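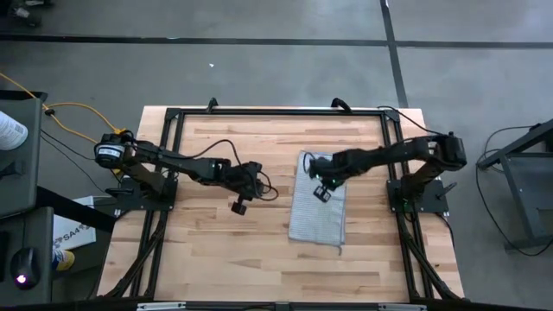
明るい色の木の天板。木目は横向きです。

翻訳ワークショップの参加者、あと数人だけ募集します!

こんにちは、「スケルトフ」という小さな読書会をやっている者です。スペイン語の短い文章をみんなで日本語にしてみる会を、この秋も開くことにしました。去年の参加者から「次はいつですか」とメールをもらっていたのに、返事が遅くなってしまってすみません。ようやく日程と場所が固まったので、まとめて書きます。

今回読むのは、アブンディオ・ガジェゴスさんの掌編集『コルテス』です。市場の裏に住む家族の話がずらっと並んでいて、一編がだいたい見開きで終わります。私は6月に初めて読んだのですが、電車で二駅乗り過ごしました(しかも帰りにもう一回やりました)。会話が多くて、地の文はそっけない。だから訳すと差がものすごく出るんです。おばあさんの口調ひとつで、まるで別の家族になります。

やり方は去年と同じで、とてもゆるいです。各回の一週間前に原文を一編メールで送ります。自分の訳を作ってきてもらって、当日は声に出して読み合います。そのあと気になったところをわいわい話して、お茶を飲んで終わり。添削はしません。正解の訳を配ることもしません。最後まで訳せなかったら途中まででいいし、冒頭の一文だけ三通り作ってきた人も去年はいて、あれはすごく盛り上がりました。

進行は私と、ガー・クオンさんの二人です。クオンさんはベトナム語と日本語のあいだで長く翻訳をしている人で、スペイン語は三つめの外国語だそうです。「この語順、ベトナム語だとすんなり行くんだけどなあ」みたいな話が急に出てくるのが、私は毎回楽しみで……。三回目にはレオバルド・フィゲロアさんもオンラインで顔を出してくれます。作者と古い付き合いの方なので、方言のことはこの日にまとめて聞きましょう。質問をためておいてください!

募集要項です。

日程:10月から12月まで、毎月第二土曜の午後2時から4時半(全三回)
会場:ヨルキッツ文庫2階の読書室。1階が古本屋で、入って右奥に階段があります。エレベーターがないので、階段が難しい方は先に教えてください。1階の奥を使えるように相談します。
人数:6名(継続の方がいるので、残りはあと4名です)
参加費:資料代として1回300円。お茶代は別に100円いただきます。
持ち物:自分の訳を印刷したもの、筆記用具、辞書(スマホの辞書でももちろん大丈夫)

スペイン語のレベルについて、毎回いちばん聞かれるので書いておきますね。文法を一通りやったことがあって、辞書を引けばなんとか意味が取れる、くらいで十分です。点過去と線過去でまだ頭を抱える方、私もです。仲間です。逆に、お仕事で翻訳をされている方も歓迎です。ただ、先生役にはならずに、一緒に迷ってもらえるとうれしいです。

できれば三回とも来られる方を優先します。家族の話が少しずつつながっていくので、途中が抜けるとちょっともったいないんです。とはいえ急な用事や体調不良は当たり前にあるので、そのときは遠慮なく休んでください。訳だけ送ってもらえれば、誰かが代わりに読みます。

申し込みは、1階の店のカウンターにある用紙か、読書会のメールでお願いします。書いてほしいのは次のことです。

お名前(ペンネーム可)
連絡のつくメールアドレス
スペイン語をどこでどのくらい勉強したか、ざっくりと
最近読んでおもしろかった本を一冊(何語でも、漫画でも)

最後の一冊は選考に使うわけではなくて、私が知りたいだけです。去年はこれで読みたい本が増えすぎて、いまだに消化できていません。

受付は2021年8月16日(月)から始めて、定員になりしだい締め切ります。お返事はメールをいただいてから72時間以内にします。もし来なかったら迷惑メールのフォルダを見て、それでもなければもう一度送ってください。

それから、お手伝いの方も一人探しています。開始の30分前に来て、椅子を並べたりお湯を沸かしたりしてもらう係です。お手伝いの方は資料代もお茶代もいりません。訳を作ってくるかどうかもお任せします。聞いているだけの参加がしたい方には、こちらのほうが気楽かもしれません。申し込みのときに「お手伝い希望」と一言書いてください。

では、10月に読書室でお会いしましょう。お茶菓子の持ち込みは大歓迎です!

スケルトフ読書会 世話人より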